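Support > Eyewear > Boxes, Cases and Storage

Boxes and Storage: Frequently Asked Questions

Updated September
By the Pirnwood customer desk

Does every pair come in a box?
Yes. All Pirnwood frames ship in a cardboard gift box. Reading glasses and prescription glasses use the same size.

Can I keep my glasses in the box every day?
You can keep them in it at home, on a desk or a nightstand. It is not made for a bag or a coat pocket. For carrying, use a hard case. The Braveo hard case fits all of our frames except the Darnemton wraparound.

How should the glasses go in?
Fold the left temple first, then the right. Set the glasses down with the lenses facing up, and close the lid without pressing. If the lid will not close flat, the temples are probably not folded all the way.
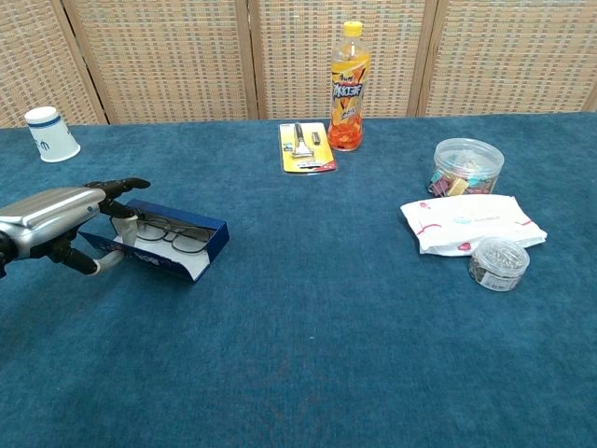

Thin dark frames in an open blue box with a white interior.

Can I leave the box on a table with food and drinks?
Put the lid down first. Sugary drinks dry sticky on lenses and are hard to get off without smearing. Keep staplers, scissors and other metal tools out of the box, even for a short time. They scratch coated lenses.

My box got wet. Can it be saved?
Usually not. Take the glasses out, wipe them with a clean cloth and let the box dry open. If the sides have gone soft, recycle it.

Can I order a replacement box?
Yes. Ask for part 563 for the standard box or part 867 for the Darnemton box. Replacements ship flat and need to be folded. There is a limit of 4 per order.

Will one box hold 2 pairs?
No. The lenses will rub against each other. Use one box for each pair.

Do I need the box to return my glasses?
We prefer it, but any sturdy box with padding is fine. Include your order number on a slip of paper. Do not write on the gift box or put tape on it.

I bought my glasses at the Agbayani store. Who replaces the box?
The store does. Bring your receipt to the counter. If they are out of stock, they can place the order with us and have it sent to your home.

Contact the customer desk | © Pirnwood Eyewear | Back to top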